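FOR IMMEDIATE RELEASE
February 2023

FIRNBERG TO REISSUE FULL IGWE CATALOG ON VINYL
Nine albums, new cuts from the original tapes, first batch in August

Firnberg, the reissue label, today confirmed it has signed a deal for the complete studio recordings of Igwe. Nine LPs. All on 12" vinyl. Most of them have been out of print since the first run and have only been around since then as worn secondhand copies at silly prices.

The first three titles ship in August: Rillora, Salt Ledger and the live-in-the-studio set Two Rooms. The other six follow in pairs. Dates for those to be confirmed, please don't print any you see on store sites, they are guesses.

What's in the deal

All nine albums, original track order, original running times. No bonus tracks on the LPs themselves. The band was firm on that and so were we. Outtakes and single B-sides go on a separate double LP, 24 tracks, title not settled yet.

Rillora comes first as it's the one people write to us for. It was the group's fourth record and the first they produced on their own. The first pressing had side two cut too quiet, with a fade on the last song that came in early. The new cut restores the full ending – 95 seconds of music that was on the tape and never made it to the original LP.

Sound

New lacquers for every title, cut from the stereo master tapes where the tapes survive. Seven of the nine do. For the other two we're working from safety copies made at the time, and the sleeves will say so in plain words on the back. No noise reduction. Levels left alone apart from the quiet side on Rillora.

Pressing is at Gomaseck, who have handled our last four releases. Black vinyl, 140 gram, poly-lined inners. Test pressings for the first three titles have been approved, the one for Two Rooms on the second try after a click turned up in side one.

There's one color variant, Rillora only, clear amber, limited to 3251 copies and numbered on the back. Sold through the Firnberg web store and at independent shops. When its gone it's gone, the black version stays in print.

Sleeves

Covers rescanned from first-run sleeves and, for three albums, from the original photo prints. Salt Ledger gets its gatefold back. Lyrics on the inner for all titles that had them. The track list error on the back of Two Rooms (tracks 4 and 5 swapped) is fixed.

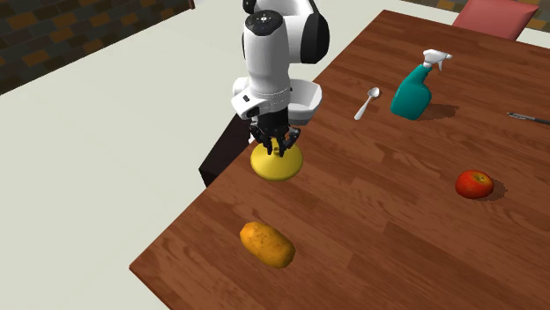

Page 2 of 3

Catalog numbering

The series runs FIR-IG 01 through FIR-IG 09 in order of original release, so the first batch is not in sequence. Rillora is 04, Salt Ledger 02, Two Rooms 07. Please use these in listings, the old numbers belong to the previous label and will confuse the ordering systems.

Formats

LP and download. No CD planned at this time. No cassette. Each LP includes a download code, good for the full album in lossless or MP3.

For shops

Preorders open to stores through the usual distributors, web store preorders two weeks after. Amber copies are allocated by past orders, new accounts should get in touch early. Display sleeves on request while they last. Full price list on the next page.

For press

Review downloads of the first three titles avaliable now from the Firnberg press office. A small number of finished LPs will go out in the summer – say which title you want and include a street address, no PO boxes. Cover art in high resolution by email.

Page 3: price list, barcodes, distributor contacts.

ENDS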